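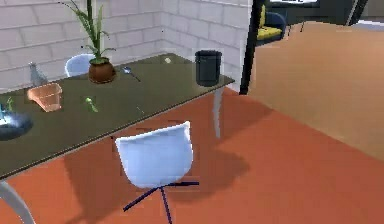
Table and potted plant against the white block wall, rendered view.

Subject: Re: [stavari-users] Light leaks at inside corners after baking
Date: April 29, 2025

On the Stavari list, Danladi wrote:
> I've got a room with two block walls meeting at an inside corner.
> After a bake in Stavari there's a bright seam up the corner, one
> texel wide. Doubling the lightmap resolution makes the seam thinner
> but it's still there. Denoiser on or off makes no difference.
> Is this a known bug in the Etari baker or is it my geometry?

Almost certainly geometry. Resolution only scales the width of the leak, as you've found. The usual cause is that the two walls are single-sided planes that meet edge to edge with no thickness. Texels straddling the edge have their sample centre outside the room, so they pick up the sky colour and the dilation pass then spreads it inward.

Things to try, in this order:

1. Give the walls real thickness and run one past the other, so they overlap at the corner. I use 14 cm. Anything thicker than the ray bias will do.

2. Check the UV islands. Each wall face should be its own island with 7 texels of padding. The default in Etari is lower than that and it bleeds once mipmaps are generated.

3. Set the background to pure black and bake again at low quality. If the seam goes dark, it's sky getting in. If it stays bright, the problem is in the UVs and you can leave the walls alone.

Don't raise the sample count until that's sorted. I left a room at 900 samples overnight last October and got a very clean, very well-defined seam.

One more thing on mortar lines. If they're in the normal map only, keep them out of the bake and apply them at runtime. Baking them in gives you grey banding at shallow angles, and the colour shifts when the lightmap is compressed. The Dramero exporter has a checkbox for this, but it resets to on whenever the material is renamed — worth checking before each export.

If none of that helps, post the bake log from line 98 onward, where the island report starts. The part before that is only driver information.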